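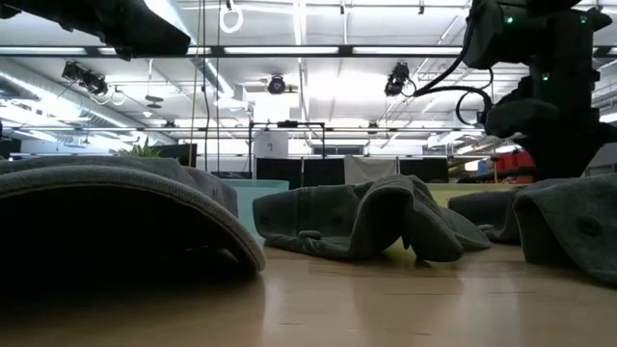
Building a Cloth-Folding Cell in a Shared Workshop
Handout 3: From pile to first fold
Course notes by Nahuel Vergara, Sodard workshop

Last session we got both arms moving under power, which was a great evening! Now comes the part I have been looking forward to all October: giving them something soft to work on.

Why cloth is hard (and why it's so much fun)

A wooden block has a position and an angle, and once you know those you know where to grab it. Cloth has no fixed shape. Drop the same piece twice and you get two different piles, with an arch in one and a flat heap in the other. A pile also hides most of itself. The corner you want may be tucked underneath, and a deep fold can look a lot like an edge when the light hits it from above.

So our program doesn't try to work out the whole shape. It looks for one good place to pinch, lifts, and looks again. Simple idea, and wonderful to watch.

Terms for this session

Grasp point: the spot where the fingers close.
Regrasp: letting go and picking up somewhere better.
Singulation: getting one piece away from its neighbors. Most of our time goes into this!
Home pose: where both arms wait between attempts, clear of the table.

Setting up

1. Wipe the table. Crumbs and thread ends show up in the depth data as tiny bumps.
2. Check that every cable has slack through the full range of the arm. Move each joint by hand with the power off, and watch the loops near the elbow.
3. Run the camera check in Fiadzo. If one view disagrees with the others by more than 3 mm, redo the calibration before you go on.
4. Set arm speed to 26 percent. Please leave it there tonight, even if you're itching to go faster (I always am).
5. Drop the cloths from elbow height and don't tidy them. Neat starting piles make the results look better than they are.
6. Keep one person at the stop button whenever the arms are live.

About glare

A shiny tabletop throws the ceiling lights back into the cameras, and the bright streaks can confuse the edge finder. Try lowering the exposure first. If that doesn't do it, lay a matte sheet over the work area and run the check again.

Reading the log

Rikis writes one line per attempt: grasp point, grip force, and a score from 0 to 100. In our trials at Sarnitz, anything under 62 was worth a regrasp. Yours may differ with thicker fabric, so write down what you find.

For next time

Run 7 attempts with the same starting settings and bring the log. Mark which ones picked up two cloths at once. We'll use those to tune the finger spacing, and then we get to try a real fold with both arms.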